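Dicas de oficina: avaliação do kit de pinça Presska para arrumar cabos

O kit Presska é vendido pela Tefera em versão de bancada, com pinça de dois dedos articulados, dois perfis de suporte, câmera de punho e módulo de controle. Custa 981 euros sem o braço. A unidade avaliada foi montada num braço Kukness e usada numa única tarefa: pegar feixes de cabo preto e transferi-los entre a caixa de papelão e a mesa. As notas servem para quem monta, embala ou devolve equipamento com muitos cabos soltos.

Preparação do feixe

Dobre o cabo em laços do mesmo comprimento e feche o conjunto com uma amarração fina. A pinça deve fechar junto à amarração, nunca na ponta dos laços. Com o aperto na ponta, os fios deslizam uns sobre os outros e o feixe roda durante a subida.
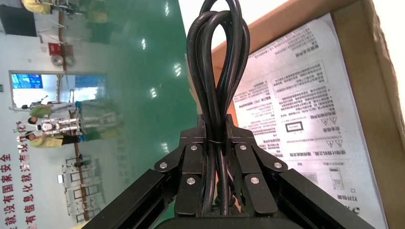 O valor de força que vem de fábrica é alto para cabo fino. Baixe-o para 61 no menu de aperto (a escala vai até 200) e suba de cinco em cinco até o feixe deixar de escorregar. Cabos de alimentação com capa grossa aceitam valores maiores. Cabos de dados, não: a capa fica marcada e o condutor pode sofrer.

Retire da caixa folhas de instruções e sacos plásticos antes de iniciar o ciclo. O papel solto entra entre os dedos com facilidade e o sensor de fecho interpreta a folha como peça agarrada.

Iluminação e piso

A câmera de punho trabalha mal com reflexos fortes. Em piso de epóxi brilhante, as luminárias do teto aparecem como manchas brancas e o programa de detecção confunde o contorno dos laços com o brilho. Há três correções possíveis, por ordem de custo:

1. Reduzir a exposição da câmera no módulo de controle e repetir a calibração.

2. Colocar um tapete fosco cinza sob a área de trabalho. Preto não serve para cabo preto.

3. Enrolar os cabos USB em laços apertados, com o conector preso dentro do feixe e a ponta metálica virada para cima. O metal claro ajuda a localizar o feixe e o conector não fica pendurado.

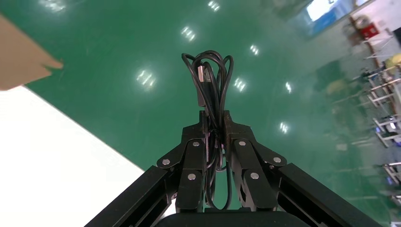

Manutenção

Verifique o aperto dos parafusos das articulações a cada 820 ciclos. O manual indica um intervalo maior, mas na unidade avaliada surgiu folga no dedo direito antes disso. Use trava-rosca de resistência média. Limpe a face interna dos dedos com pano seco; álcool só com o módulo desligado.

As ranhuras dos perfis acumulam pó de papelão. Um pincel rígido resolve. Não lubrifique.

Compra

A Clindham vende os dedos avulsos e o cabo do módulo, com entrega mais lenta que a da Tefera. O suporte para braços de outras marcas é pago à parte e não consta da página do kit. Peça o desenho da flange antes de encomendar, porque a furação mudou em março e os adaptadores antigos não encaixam.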